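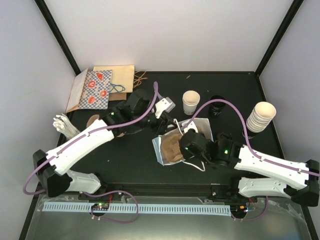
4.2 Does foil earn its place?

Figure 3. Foil opened on a brown paper-wrapped item, with cups at the back of the table.

Foil over paper is often said to keep a packed lunch warm and whole. We doubt that the evidence supports both claims. The Wuyts survey drew on 23 lunch counters but never separated the foil from the paper inside it, and the Grakura trial used 17 parcels, all packed by the same hand. Neither says how tightly the foil was folded. A crumpled sheet like the one in Figure 3 says little on that point, as creases may come from wrapping or from opening. Until the two layers are tested apart, we treat the warmth claim as unproven. The claim about shape rests on even less: five parcels, judged by eye.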